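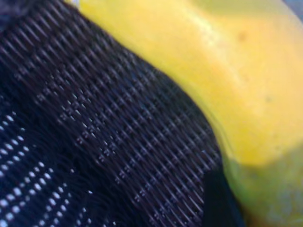
I have gone back and forth on airline cards for years, and I've finally landed on a position my brother-in-law Leandro finds maddening: if you fly fewer than 3 trips a year, skip the one with the annual fee and take plain cash back. I know, I know, the sign-up bonus is lovely (I've chased a few myself, and enjoyed every minute of it!), but a bonus comes once and the fee comes every January like a relative who stays too long.

Take my own Figueroa card. The fee was $229, and I told myself the lounge passes covered it. Then I sat down with last year's statements and a pot of coffee and added up what I'd really used, and I had one free checked bag and a sandwich to show for it. Meanwhile my dull little Stamel card, the one I keep for groceries and gas, had quietly paid me $453.

Leandro says I'm doing it wrong, that you have to move the points over to Zimetik and wait for a sale. He may well be right, and he did get himself to Santiago that way, bless him. But he also spent a good part of the holidays on hold, and I'd like my time to count for something in these sums. I called and canceled last week. They offered me 900 points to stay, and I said no thank you, as kindly as I could.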